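**Can robots do kitchen chores yet? Notes from this month.**

1/ People keep asking me if they should wait for a robot before redoing the kitchen. My answer in June is the same as last June. Don't wait.

2/ I spend most of my week on simulated kitchens. Two arms, a marble counter, a pan, a cutting board. The job is to get the food out of the pan and onto the board. A kid can do it while talking to you.

3/ Picking up the pan is the part that looks good in demos. Tipping it the right amount over the right spot is harder. Food sticks, then it slides all at once.

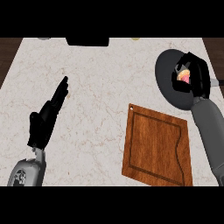 4/ The second hand is the other problem. People steady things without thinking. You have to teach a machine when to help and when to stay out of the way.

5/ We ran 1,248 tries on the last version. Peninah Minja sorted the failures. The biggest pile was food landing on the counter beside the board.

6/ And sim is the easy version. No grease, no wet handles, no cat.

7/ Shop floors are further along. Vichien Bunnag runs a packing line at Koslow and has 2 arms loading trays all shift. Same tray, same spot, same light. Your kitchen is never the same twice.

8/ Beatrice Kombo asked how long until she can buy one that clears up after dinner. I told her I don't know. I'd trust one to wipe a bare table before I'd trust it with a hot pan.

9/ Next up is the same task with the board moved 20 centimeters. I'll post the numbers when we have them.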